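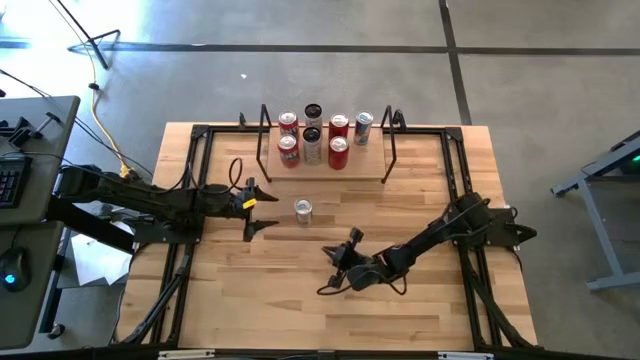 The town of Havum will extend its beverage container deposit to all aluminum cans sold within town limits, under an ordinance published on 26 November 2020. The deposit has until now applied only to glass bottles. It will cover every beverage can regardless of brand or contents, so that a red can, a plain silver one and one in silver and blue standing together on the same shelf will all carry the same charge at the register and the same refund on return. Cans bought before the ordinance takes effect may be brought back but will not earn a refund.

The Havum Department of Public Works, which drafted the ordinance, said the change is meant to bring more clean metal into the town's recycling stream and to reduce the volume of cans placed in household trash. Aluminum can be melted and reused many times without loss of quality, but cans that are mixed with food waste or broken glass are often rejected by buyers or accepted only at a lower price.

"Residents already return their bottles, and the stores already know how to handle a deposit," said Said Kettani, director of public works. "We are asking both to do the same with cans. The procedure at the counter will be familiar to anyone who has used the bottle program."

Under the ordinance, retailers with a sales floor larger than the limit set by the town must accept empty cans during all hours in which they are open for business. Smaller shops may choose to take part. Those that do will receive the same handling payment as larger stores, and will be listed on the department's website. Shops that do not take part must post a notice at the register giving the address of the nearest return point.

Over 800 households in Havum returned bottles through the existing program last year, according to department records. The department does not yet have an estimate for cans, and said it would publish return figures by neighborhood once the first full quarter is complete.
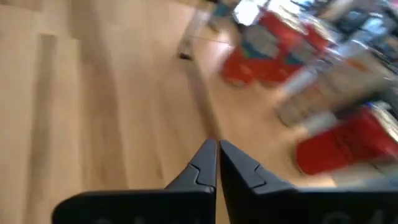 Collection will be carried out by Castard, the company that holds the town's current contract for bottles. Castard will supply bins and liners to participating stores and will empty them on a fixed schedule. Stores that fill their bins ahead of schedule may request an additional pickup at no charge. The contract amendment runs for three years and may be renewed by agreement of both parties. Its cost will be met from unclaimed deposits and from the sale of the collected metal, and the department does not expect to draw on the general fund.

Return points that do not belong to a store will open at two locations. The first is the existing drop-off yard on Jallard Road, where the gate hours will be lengthened on weekday evenings. The second is a new counter at the Hajji Street transfer station, next to the scale house. Both will be staffed, and both will pay refunds in cash or as a credit toward the resident's water bill. The Jallard Road yard will close briefly in November for resurfacing of the entrance lane - drivers are asked to use the Hajji Street entrance until that work is finished.

A limit of 100 cans per visit will apply at stores, in order to keep lines short and to protect storage space. No limit will apply at Jallard Road or Hajji Street. Schools, clubs and other groups that collect cans to raise money should use one of those two locations, and may open an account so that refunds are paid directly by check. Account forms are available from the public works office.

Cans must be empty when returned. They do not need to be washed, although a quick rinse is recommended in warm weather. The printed code on the side must be readable, and for this reason the department asks residents not to crush their cans. Tabs may be left on. Food cans, aerosol cans and foil trays are not covered by the deposit and should continue to go in the curbside recycling bin. Staff may decline containers that hold liquid or other material.

The ordinance followed a period of public comment in which the department received 58 written responses. Most supported the extension. Several store owners raised concerns about odor, insects and the space needed for bins, and the final text was changed to allow bins to be kept in a covered outdoor area if they can be locked. A number of residents asked that plastic bottles be included as well. The department declined to add them at this stage, stating that the town does not have a reliable buyer for the material, but it will review the question when the Castard contract next comes up for renewal.

Residents who have difficulty reaching a return point may request home collection. The service is open to people who already receive assisted trash pickup, and no new application is needed. Others may apply by telephone or at the public works counter. Cans collected from the home will be credited to the water bill only.

Store managers will receive a printed guide before the ordinance takes effect, together with shelf labels showing the deposit amount. The deposit must appear as a separate line on the customer's receipt and may not be folded into the advertised price. The department will visit stores during the opening months to answer questions, and Kettani said that written warnings would be used ahead of any fine. "Some stores will need time to find the right place for the bins, and we will work with them on it," he said.

The full text of the ordinance, the list of participating stores and the pickup schedule may be read at the public works office during regular hours. Printed copies are available at the counter free of charge. Questions about bottle returns should continue to be directed to the same office, as the rules for glass are unchanged.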